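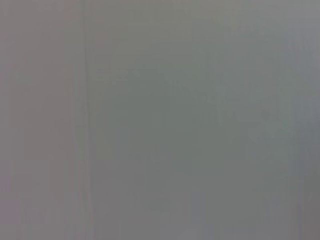 When the wrist camera goes blind

At Sterklow, a small company which writes control software for two-armed robots, the longest discussion of the winter was about a value between zero and one. The engineers call it trust. It says how much the planner should believe each camera at this moment, and until January it did not exist in their code.

Before that, the rule was simple. The camera on the wrist is closest to the object, so the camera on the wrist decides. For the first part of a reach this is a good rule. Then the hand comes near to a surface, the lens can no longer focus, and the picture becomes a grey field with almost nothing in it. The old software did not know the difference between "I see nothing" and "there is nothing".

"It continued to give us an answer, and the answer was very confident," says Hạnh Mạc, who leads the perception work. "I would prefer a program that is able to say it has no idea."

Her group of four people works on a system named Prelero. It has to pick up a dish from a table and put it in a rack. People outside the field often think the rack is the difficult half, and Mạc does not disagree, but she has spent more months on the plate. A plate is low and wide, and it offers the fingers only a rim. If the height is wrong by a little, the finger pushes the plate away or presses on the table.

The new version of Prelero looks at every wrist image and asks first whether it contains enough detail to be useful. The test is not clever. It measures how sharply the brightness changes across the image and compares this with what the planner expects to see from that position. If the planner expects a curved rim and the image has no edge at all, trust goes down, and the estimate from the head camera takes over. The last good wrist estimate is kept also, but it becomes weaker with every cycle.

Thiện Trịnh, who wrote the planner, was against this at first. He did not like that the source of information could change in the middle of a movement. In the first trials the two cameras disagreed by several millimetres, and when control passed from one to the other the arm made a small jump. He showed me the curve of one such movement on his screen: a smooth line, then a tooth, then a smooth line again.

"Each camera was right in its own opinion," he says. "The arm has to live with both."

His solution was to stop switching. Both estimates are now mixed all the time, and only the proportions change. He also put a limit on how fast the target may move, so a sudden correction is spread over many cycles. The price is a slower approach. Charmaine Potgieter, who is responsible for the test programme, accepted the price after she had read 293 logs from the earlier version and sorted the failures by hand. In 19 of them, the cause was a wrist image with no usable content that the software had treated as a normal one.

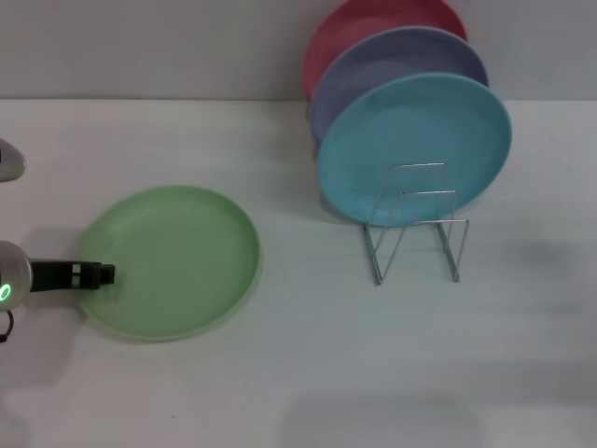 The approach to the rim, with three plates already upright in the rack.

The thin wire of a rack makes a different kind of trouble. It is shiny, and a highlight on a bend can look to the software like the end of a wire. Vy Lưu, the youngest in the group, decided that Prelero should not try to find each wire separately. She gave it a model of the complete rack and lets it move this model until it agrees with the image as well as possible. Plates that stand in the slots hide a part of the wire, but they help too, for their angle tells where the slots are.

She keeps her recordings in a viewer called Atik, which she started as a weekend exercise and which is now open on every screen in the office. It plays all the cameras on one time line, with the trust value as a coloured bar under each. Before Atik, a failed reach meant an afternoon of reading numbers. Now one drags the time line back until the bar turns red, and looks at what the planner believed in that moment.

I asked Davoud Ghaffari, who advises the company and has worked with robot arms for most of his life, if a sensor in the fingers would not make all this unnecessary. He thought for some time. Touch is coming to the next version, he said, under the name Sầm, and it will help with the last millimetres. But a touch sensor tells you only that you have arrived somewhere, and the same question of belief returns with one more voice in the discussion.

Trịnh has already reserved a place for it in the mixing code. For the moment, the weight in that line is set to zero.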